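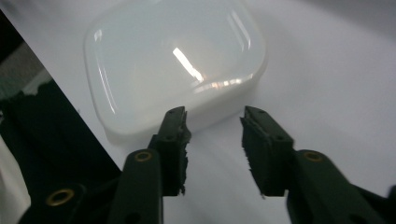 Do the lids have to stay with the boxes when we put them away?

Wherever we can manage it, we keep each lid on its own box, and any odd lids go in the drawer by the sink.

With that settled, the Skarkden kitchen group went on to the food containers in general, and a good long talk it was. We have all hunted for a box at supper time (more than once!), and everyone agreed to bring back the ones borrowed in August.

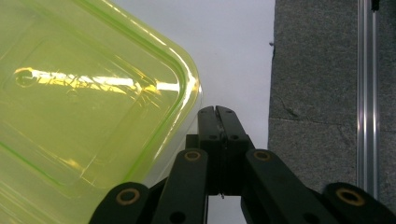 Châu Đồng felt that boxes used for curry or tomato sauce ought to have a shelf to themselves, as the smell does linger so, and the meeting was glad to go along with that.

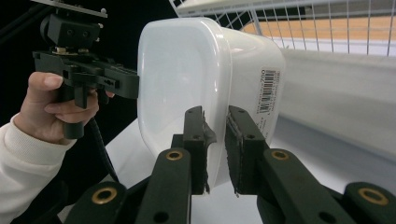 Sizes took up the next part of the evening. We would dearly like to stop guessing, and the label with 700 printed on it is just the kind of thing we mean, so please leave such labels on. Boxes without one will get a strip of tape.
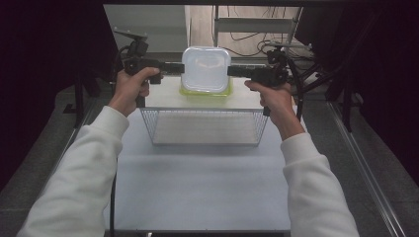 The tape can be written on in ordinary pen, and Mridha will kindly lend us 2 rolls. Wire baskets were left for next time, along with the Dreklow order.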